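4 Setting Up Shared Tables and Place Labels

Section 4 covers the Workico room booking panel when it is used in dining rooms, staff kitchens and other places where a table, and not a room, is the thing being booked. Complete Section 3 (Mounting the Panel and First Power-Up) before you begin. If the panel still shows the pairing code, go back to step 3.9.

4.1 Before You Start

You will need:

The panel, mounted and paired
The administrator PIN printed on the inside of the rear cover
The Delis label printer and one roll of 20 mm label stock
A floor plan of the room, with table names already agreed on
A clean, dry cloth

Note: Table names can be changed later, but every change clears the booking history for that table. Export the history first if you need to keep it (see 4.6).

Caution: Do not use the panel while the rear cover is off. The terminals behind the cover carry supply voltage.

4.2 Creating a Table Record

1. On the home screen, press and hold the clock for three seconds. The PIN screen opens.

2. Enter the administrator PIN and press OK. After five wrong entries the panel locks for 9 minutes. The lock cannot be shortened by switching the panel off.

3. Select Places, then Add, then Table.

4. Type a name. Names can be up to 21 characters long, including spaces. The characters / and # are not accepted.

5. Enter the number of places at the table. A place is one seat with enough table surface for one setting. Do not count high chairs or seats kept against the wall.

6. Select a booking length. The default is one hour. For staff kitchens, 30 minutes is the usual choice.

7. Press Save. The new table appears at the bottom of the list with a gray dot. The dot stays gray until the table has been labeled and confirmed.

Repeat steps 3 to 7 for each table. Up to 59 tables can be stored on one panel. Sites with more tables need a second panel and must follow the linking procedure in Section 7.

4.3 Preparing the Table Surface

Labels hold best on a smooth, sealed surface. They will not hold on oiled wood, cloth or rough stone. Use the stand-up label holders for those tables.

1. Clear the part of the table where the labels will go.

2. Wipe the surface with the cloth and plain water. Let it dry fully.

3. Do not use furniture polish, silicone spray or any cleaner that leaves a film. If the table was polished within the last week, clean it with mild dish soap, rinse and dry.

4. Lay out plates in their normal positions and check how much surface is left beside and behind them. A label must stay in view when the table is set. Plates placed rim to rim leave no room for a label between them, and the label then has to go behind the row or on the front edge.
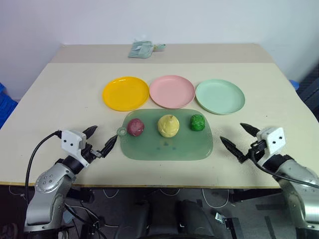
4.4 Printing and Applying Labels

1. Switch on the Delis printer and wait for the steady green light. A flashing green light means the printer is still looking for the panel.

2. On the panel, select Places, choose the table, and press Print Labels. One label is printed for each place, plus one larger label for the table itself.

3. Check that the code on each label is sharp and complete. Discard labels with white lines through the code and clean the print head as described in 9.2.

4. Peel the backing from one corner only. Set that corner down first, then draw the rest of the backing away while smoothing the label with your thumb.

5. Apply place labels in order, starting at the seat closest to the panel and moving clockwise. The panel assumes this order when it draws the seating view. If the labels are applied in any other order, the view will be wrong even though booking will still work.

6. Apply the table label at the end of the table closest to the door.

Caution: Keep labels at least one hand's width from hot plates, warming trays and coffee machines. The print is heat sensitive and turns black if a hot dish is set on it.

Note: The front edge of the table may be used only if it is flat and at least as tall as the label. Do not fold a label over an edge. A folded code cannot be read.

4.5 Confirming the Table

1. Open the Workico app on a phone that is signed in as an administrator.

2. Select Confirm Table and scan the table label. Hold the phone still until it vibrates.

3. Scan each place label in order. The app shows a running list of the places it has accepted.

4. When the last place has been scanned, press Finish. The gray dot beside the table name changes to blue within one minute.

If the dot stays gray, check the following:

The phone and the panel are on the same network. A guest network will not work.
The number of places entered in step 4.2.5 matches the number of labels applied.
No label from an earlier setup is still on the table. Old labels must be removed completely — covering one with a new label often leaves both codes partly readable.

If all three are correct, restart the panel from the Service menu and repeat the confirmation. Do not delete the table record at this stage.

4.6 Exporting the Booking History

1. Insert a USB drive into the port on the lower edge of the panel. The drive must be formatted as FAT32.

2. Select Service, then Export, then choose one table or All.

3. Wait for the message Export Complete before removing the drive. Pulling the drive out early may damage the file, and the panel will not warn you.

The export is a plain text file with one line per booking. Names of users are left out unless Include Names is switched on. Check your site's privacy rules before switching it on.

4.7 Care of Labels

Labels may be wiped with a damp cloth. Do not scrub, and do not use bleach or alcohol wipes. Replace a label when any corner lifts or when the app needs more than two attempts to read it.

To remove a label, warm it with a hair dryer on the low setting and peel slowly from a corner. Remove any residue with dish soap and warm water. Wait until the surface is dry before applying a replacement.

Replacement stock is supplied in single rolls by Echeverri, Raltoston. Quote the panel serial number when ordering. Stock from other suppliers may fit the printer but has a different adhesive — it can mark light-colored tables.

Section 4 revised 16/08/2019, W. Ríos. Replaces the loose sheet packed with panels shipped before June.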